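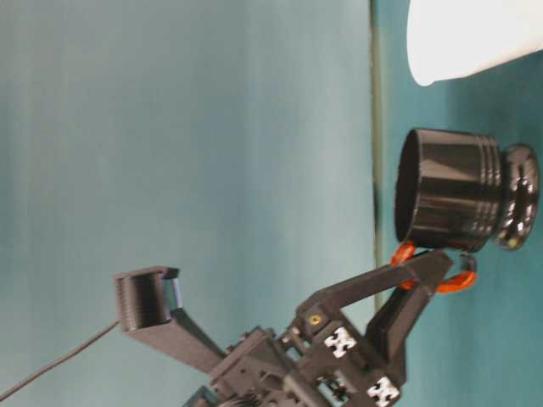 How Do You Teach a Robot to Pick Up a Cup?

Think about the last time you picked up a cup. You probably didn't think about it at all! Your eyes found the cup, your arm went out, your fingers closed just hard enough, and up it came, while your brain was busy wondering what was for lunch.

Now try to explain it to someone who has never done it. How far should the arm move? When should the fingers start to close? How hard is too hard? It gets tricky very quickly, and you'd need pages and pages of instructions for one small cup.

Robot scientists have had this same problem for a long time. For years they wrote out every little move as computer code, and the robots did fine as long as the cup was in exactly the right spot. Slide it over by the width of your thumb and the robot would happily grab a handful of air.

Show, don't tell

Maëlys Besson and Nuno Salgado work on a project called Wura, and they teach their robot in a different way. They show it. One of them holds a pair of controls, and whatever their hands do, the robot's hands do too. If Maëlys reaches forward, the robot reaches forward. If she squeezes, it squeezes. (Visitors always want a turn, and most of them knock something over on the first go, grown-ups included.)

All that time, a computer is writing everything down: how each joint bends, how wide the fingers are open, and what the cameras can see. One run through the job from beginning to end is called a demonstration, which is a long word for "watch me do it."

A robot can have eyes in funny places. Yours are both on your face, but a robot might have a camera near its hand, so it can see what its own fingers are about to touch.
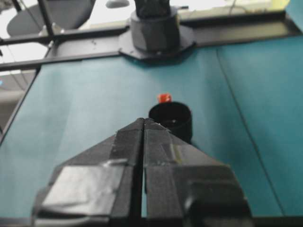
A view from close to the robot's fingers. Can you spot the little red cube behind the black cup?

A camera near the hand is wonderful for close-up work, but it has a problem, and you may have guessed it already. The fingers get in the way! Hold your own hand right in front of your nose and try to look at a mug on the table. You'll see plenty of hand and not very much mug. So scientists like to use other cameras too, and one of the most useful looks down from higher up, where both arms and everything between them can fit into one view.

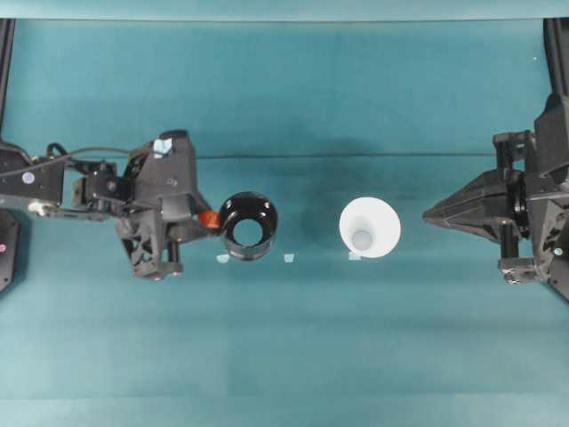 When the computer has lots of demonstrations from all its cameras, it starts looking for patterns. It looks at the pictures and makes a guess: "When things looked like this, the person moved the hand that way." At first the guesses are terrible. Then the computer checks each guess against what the person really did, changes itself a tiny bit, and guesses again, over and over, usually all through the night while Nuno and Maëlys are at home asleep.

Does it work?

The team wanted to know what makes a good lesson, so they set up a fair test. They made two sets of demonstrations, with 344 in each. In the first set, the cups started in the same places every time. In the second set, the cups were moved a little before each turn, some nearer, some farther away, some off to the side.

Then came the exam. The robot had to pick up a cup that had been put down in a new place, and it got 100 tries with each kind of lesson. After the first kind, it managed 43 of them. After the second kind, it managed 83! Both sets were the same size, and the only thing that had changed was how mixed up the practice was.

You can feel why if you play a sport. Somebody who only ever shoots from one spot gets very good at that spot and a bit lost everywhere else.

Maëlys and Nuno have kept going since then, and their collection has grown to 1,005 demonstrations. They still don't know how well the robot would do with a cup it has never met, maybe a tall one, or one with a big curly handle. They are working on that test now.

Try it at home

Ask a friend to close their eyes and be your robot. Put a plastic cup on the table and guide them to it using only words, such as "left," "forward," "stop," and "squeeze." Then move the cup and try again, but gently hold their wrist and guide the hand yourself. Which way was quicker? Swap places and see if you both agree.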